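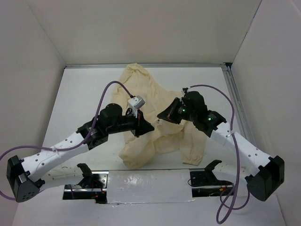
A pale yellow piece on the white table, crumpled and wrinkled.

Ondolham Clothes Bank: how we're getting on
Progress report to the Garrido Fund, sent in January

Hello Ivana,

You asked for something readable this time and no spreadsheets in the body of the report, so I've put the money in the attachment and I'll just tell you how it's going. Shout if you'd like more of anything.

The short version is that we're busy, we've got a proper sorting routine at last, and we're behind on the winter coats. 3712 garments have gone out since the grant started, to families, the two shelters and the school uniform cupboard. The target you and I agreed was a bit lower than that, so I'm pleased! We supported 206 households directly and the rest went through other people's hands, mostly the health visitors.

Folding and why I keep going on about it

When I wrote the application I put a line in about "presentation" and I remember you asking what on earth it meant. It means folding. Clothes come to us in bin bags, squashed and knotted together, and for the first few weeks we were more or less handing them on in the same state. Oriana Quezada (she runs our Saturday-morning-turned-most-mornings sorting session) put her foot down over it. Her view is that a jumper folded neatly in a bag with your child's size on it feels like a present, and the same jumper in a ball feels like somebody's leftovers. I came round to this quite quickly, having watched people open the bags.

So everything now goes flat on a white table before it goes anywhere else. White was Oriana's idea too and I'll admit I moaned about the cost of replacing the old brown one, but you can see a stain or a pulled thread straight away, and pale things in particular used to get past us all the time. Cream and yellow are the worst. A tea mark on pale yellow is nearly invisible under a strip light until you've got it spread out and you're running your hand over it.

The order we do things in is: find the neck or the waistband, get that end up towards the back of the table, pull the sleeves or legs out to the sides, check the cuffs and hems, then turn it over and do the same again. Cuffs are where the wear shows first. Anything gathered or elasticated gets a good tug, and if it doesn't spring back it goes in the mending box. Then sides in, bottom up, size label on top, on to the shelf. Soft, floppy fabrics take much longer than shirts and I've stopped pretending otherwise in the rota. We used to allow the same time for everything and the mornings always overran.

Soft things first thing, while everyone's fresh, and jeans after the tea break. That little change made more difference than anything else we tried in the autumn.

The shelves

Your money bought the new shelving from Sternora and it's up. One delivery came with the wrong brackets, which lost us a fortnight, and I was cross, but they swapped them without any fuss and knocked the delivery charge off. We have 33 shelf bays now, labelled by age and then by type. Cristóbal Ledesma did all the labels by hand and they are beautiful. I'd budgeted for a label printer and we didn't need it, so that line is underspent and I'd like to ask (properly, in the form, I know) whether we can move it to laundry.

Laundry

Which brings me on to the bit that isn't going so well. We said we'd wash everything that needed it within a week of it arriving, and we're managing that for baby clothes and not for much else. We've got two machines and one of them is on its last legs. Sheyla Ríos has been taking bags home, which is kind of her but can't go on, and I've told her so. We've had a quote from Triteck for a bigger washer and it's in the attachment. It's more than I'd hoped. There may be a reconditioned one going and I'm waiting to hear back.

In the meantime we've changed the donation poster to ask for clean clothes, in larger letters than before, and it has helped a bit.

Coats

We're short, as I said. Children's coats in the middle sizes go out the same day they come in, and we've had to say "try us next week" more often than I like. Bautista Núñez is talking to the schools about their lost property, which gets thrown out at the end of every term, and two of them have already said yes. If the rest follow we should be all right by next autumn, but it won't rescue this winter. I may come back to you about a small emergency pot for buying some in.

What people have told us

I won't fill the page with quotes, but one mum wrote on the back of her size card: "Everything was folded, I cried a bit, silly really." Oriana has pinned it up over the table. A lad collecting for his little sister asked if we'd bought it all new, and we had a good morning after that.

What's next

Between now and the spring we want to get the washing sorted, write down the folding routine so a new person can pick it up in one morning, and have a go at a swap day for school uniform. I'd also like to redo the lighting over the table before we have another summer of pale cottons.

Come and see us, any time after ten. Wear something you don't mind getting fluff on, and you can have a go at the baby vests, they're fiddly but very satisfying!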